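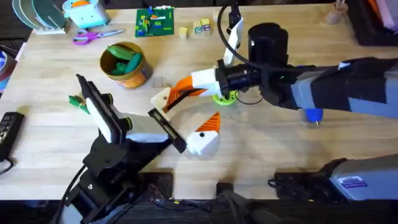 Kelluvlow Table Oil: One Winter With a Fussy Can

January
By Corey Cosgrove
2 min read

I grew up in a house where you fed the table. My grandmother did it with mineral oil from the drugstore and an undershirt that had given up on being an undershirt, and the kitchen smelled a little like a sewing machine for the rest of the evening. I still love mineral oil. It's cheap, you can't really mess it up, and if you miss a spot you just go back. What it won't do is last, and by last fall I was tired of wiping down my own table every few weeks and finding it pale and thirsty again by the next time my sister's kids came through with their cereal.

So I bought a can of Kelluvlow. I'd been looking at it for a good long while at Parkwood, the hardware store down the hill from me, where it sits on a low shelf next to the stuff everybody buys. It was $58 when I first picked it up and put it back, and $59 when I finally gave in, so let that be a lesson to me. That is a lot of money for something you rub on a table and then mostly rub off again. I carried it home feeling a bit foolish.

The can itself is pretty, with a cream label and a nice deep lid. The lid is also my first complaint. It goes on tight and comes off tighter, and the rim is shallow, so oil gathers in there and glues the whole business shut by the next time you want it. I've taken to pouring what I need into a jar and wiping the rim with a paper towel before I close it up. I do wish they'd put it in something with a screw cap.

Now, the putting on. The directions are short and, I'll say it, a touch bossy. Sand, vacuum, wipe, wait, then spread the oil so thin you'd swear you were doing it wrong. I did do it wrong the first time, on a leftover shelf I was practicing on (thank goodness). I laid it on like I was buttering toast, went off to make supper, and came back to something with the feel of a lollipop. It took mineral spirits and a whole lot of muttering to get that shelf right again.

On the real table I behaved myself. I used a lint-free cloth, worked a patch as big as a tea tray, let it sit while I had a cup of coffee, and then buffed it with a dry cloth until the cloth stopped dragging. That last part is the part that matters, and your arm will know about it the next morning. Two coats, a day apart, and I left it alone for most of a week before I let anyone set a plate on it. We ate on our laps in the living room and it was sort of fun!
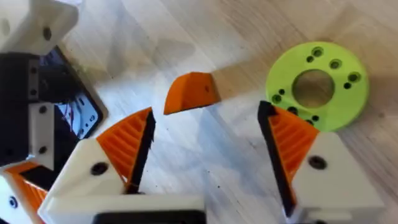
Do you have to sand all the way down to bare wood first?

Only if there's an old film finish on it, such as varnish or polyurethane. Wood that has only ever been oiled needs a good scrub, time to dry, and a light going-over with fine paper.

The color was a nice surprise. I'd been braced for orange, which is what happened to my cousin's countertop with another brand, and this came up warm and a little honeyed without turning the whole room into 1974. The sheen is low. If you run your hand over it you feel wood, with the small dips and all, and I find myself doing that more than a grown man probably should while waiting on the kettle.

As for how it's held up, pretty well, with one or two marks against it. Water beads, and a wet glass left over breakfast hasn't given me a ring yet. Coffee wipes up. Red wine I caught quickly, so I can't tell you much there. Turmeric won, but turmeric always wins. A hot casserole dish left a cloudy patch the size of my palm, and that was my own fault for grabbing a thin towel in place of a trivet. I rubbed a little fresh oil into it with the grain and it faded over the next several days until I had to hunt for it.

The smell I should be fair about. It's strong for the first evening, something between walnuts and a paint store, and I had the windows open in weather that didn't want windows open. By the third day it was gone unless you put your nose right down on the table. If you're in a small apartment, I'd wait for spring.

And please, please be careful with the cloths. Oily rags can heat up all on their own if you wad them up and toss them in the trash. Spread them out flat outside, or soak them in water and let them dry open on the fence. I knew this already and I still walked back outside in my slippers to check on mine.

I did try a borrowed tin of Leltari wax over one end of the table, just to see. It's softer under the hand and smells lovely, like a church, but it showed fingerprints right away and I took it off again. The Bùi brushes they sell alongside the oil at Parkwood are nicely made, and you don't need one. An old cotton sheet did everything I asked.

Would I buy the Kelluvlow again? I would, for a table, and grumble at the register. For a cutting board I'd stay with Grandma's mineral oil, which costs next to nothing and doesn't mind being slapped on at ten at night. There's well over half a can left and I've got my eye on the hall bench next, as soon as it's warm enough to drag it out to the porch.

Contact | Copyright Corey Cosgrove | Back to top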